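Ticket 247: Tabletop finish, light wood tables, workshop area
Site: Jellholm
Opened by: Tarun Lodhi
Assigned to: Yogesh Bajpai
Priority: 4
Status: Open

Problem: The wood feels rough by hand and cloths snag on it. Trays and plates are set out on these tops every day, so I'd like it fixed in July. 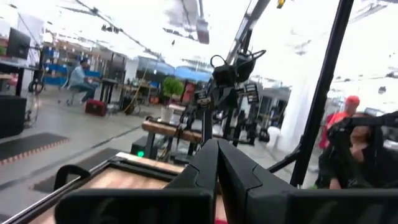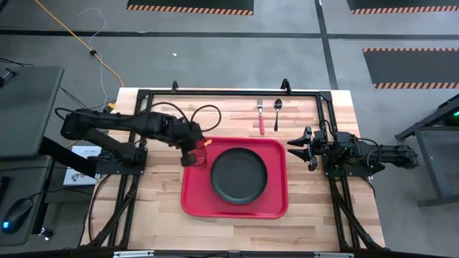
Attached: light wooden tabletop with slight scuffing (first); tabletop with red tray, dark plate, fork and spoon (second).

Log
9:10 Wiped down with a damp cloth and left to dry. Still rough.
11:30 Tried Futano board oil on a small patch near a corner. Patch is smoother.
2:45 Asked Senumberg for 6 cans. They have them in stock.

Next step: Light sanding, then two coats. Tarun to clear the trays and cutlery the evening before. Please confirm which evening works.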